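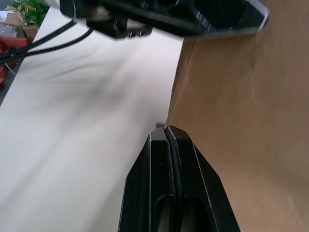 Figure 3. Wrist camera view during a hand-guided demonstration with cardboard, with a gripper finger at center. Photo: Manon Fraser / Zirnwood Robotics Group.

4.2 Collecting demonstrations by hand and by remote control

We collected demonstrations for the cardboard tasks in two ways. In the first, which we call hand guiding, the teacher takes hold of the arm just above the wrist and moves it through the task while the joints are kept slack. In the second, the teacher sits at a desk with a small copy of the arm, the Dinu leader, and the full-size arm follows. Both methods write the same record: joint angles, gripper opening, and the wrist camera stream. The learning code does not know which method a given demonstration came from, and we kept it that way on purpose so that we could mix the two freely in Section 5.

The full set holds 2,337 demonstrations. Over 900 of them were made by hand guiding and the rest with the leader arm. We had expected the leader arm to win easily on comfort and speed, and for long sessions it did. What surprised and delighted us was how much the hand-guided set brought to the moments of contact! When a teacher has a hand on the arm, she can feel the fingertip meet the edge of a cardboard sheet, and she slows down, tilts the wrist a little, and lets the tip slide under. Teachers at the leader arm have no such feeling in their hands. They watch for the edge instead, and they tend to stop short, back up, and try again.

The wrist camera makes this contrast easy to study. It moves with the gripper, so a fingertip stays near the same place in the picture while the cardboard and the surface under it shift around it (Figure 3). Fast motion blurs the cardboard badly, and early on we planned to throw blurred pictures away. Rajeshwari Chacko argued for keeping them, on the grounds that the robot will see the same blur when it runs the task by itself. We trained both versions. The one that kept the blurred pictures was steadier during the approach, and we have kept every picture since.

We also left the surroundings alone. Teachers were told to work with the table as they found it, and the edges of the camera view therefore hold cables, boxes, a plant, and whatever else had gathered near the work area. A policy trained in the tidy Zurnmont cell did very well there and poorly nearly everywhere else. The policy trained on the mixed surroundings gave up a little in the tidy cell and gained a great deal outside it, a trade we would gladly make again.

Each teacher went through a short practice period before recording. We gave very few rules:

Start with the gripper open and clear of the cardboard.
Move at the pace you would use if you were doing the job with your own hand.
If the tip misses the edge, recover and keep going. Do not restart.
End with the arm still.

The third rule matters most to us. Recoveries are messy to look at, and several teachers asked whether they could delete them, but they are some of the richest material in the set. A policy trained without them reaches the edge, misses, and then drifts off into places no teacher ever showed it. With them, it wiggles, backs off, and tries from a slightly different angle. Watching the arm do this for the first time, one afternoon in February, was a high point of the project for all of us.

Hand guiding has a cost that we should state plainly. The teacher's own arm can enter the wrist view, and the robot may learn to rely on it. We dealt with this through grip position. Teachers held the link above the camera mount and stood behind the arm, and we masked the remaining pictures where a sleeve or a hand came in. The masks were drawn with Trilel, our in-house labeling tool, and checked by a second person. We tried leaving the masks out as well. The effect was small on the lifting task and larger on the flipping task, where teachers have to reach farther around.

Remote control has its own trouble, mostly delay. The follower arm trails the leader by a small amount, and teachers adjust to this without noticing, by turning the wrist early. Since we record the follower's position, the early turn does not appear in the data and no correction was needed. Recording the leader's position instead gave jerky motion near contact.

In the comparisons that follow we use 2 policies for each task, one trained on leader-arm data alone and one trained on the mixed set, with the number of demonstrations matched. The network, the training schedule, and the starting positions are the same throughout. We score a trial as a success when the sheet has been lifted clear of the surface and is still held when the arm comes to rest. Partial lifts, where one corner rises and then slips, are reported separately in Section 5.1, as they turned out to be a good early sign of which policies would improve with more data.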